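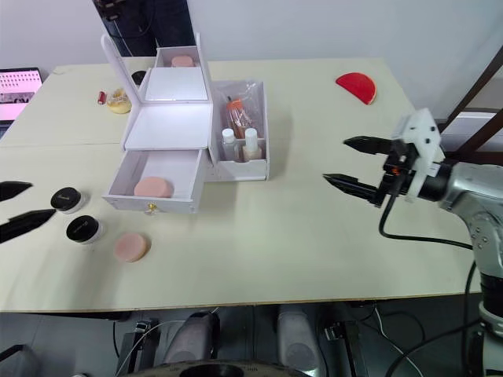 A white organiser with its mirror up and its drawer open, a peach-coloured sponge inside.

I have a soft spot for small, grubby worlds, and lately my favourite is an asteroid called Bradska. You won't have heard of it unless you spend your evenings the way I do (tea, blanket, orbit tables). It's a dark, lumpy thing 814 metres across, and a little probe called Sketadier has been going round it since the spring, sniffing for water.

Water on an asteroid doesn't mean puddles, sadly. It's locked up inside clay minerals, so to get at it you have to bake the rock and catch the steam. Cecilia Wumbei, who leads the sample planning at the Dovenness observatory, talked me through it over a very long phone call in November 2021, and I came off it wanting to buy an oven and a spacesuit!

"People hear water and think of drinking it," she told me. "I think of fuel." Split it into hydrogen and oxygen and you've got rocket propellant, already up there, with no need to haul it off the Earth at terrible expense. 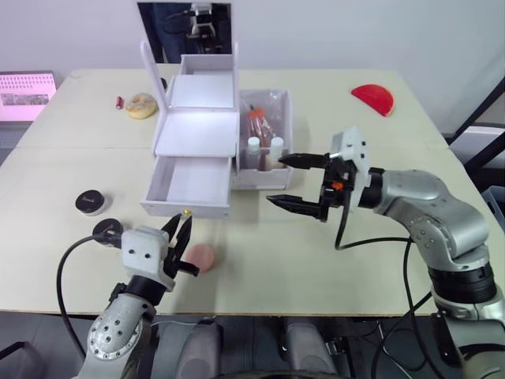

The organiser, lid up and drawer out, next to a clear bin and two small white bottles.

The trouble is gravity, or the lack of it. Bradska has so little that a careless nudge would send Sketadier drifting away again. The plan is to touch down for 30 seconds, puff some gas at the surface, grab whatever flies up and leave. They have enough gas for 2 tries. I'd be a wreck.

Elikem Issahaku, who built the Fiadzo instrument that will do the baking, is much calmer than me. He's been heating lumps of fake asteroid in his lab for years, and he says the smell is a bit like a wet garage. I asked him whether he'd like to go and see the real thing. He said no, he gets seasick, but he'd love a teaspoonful in the post.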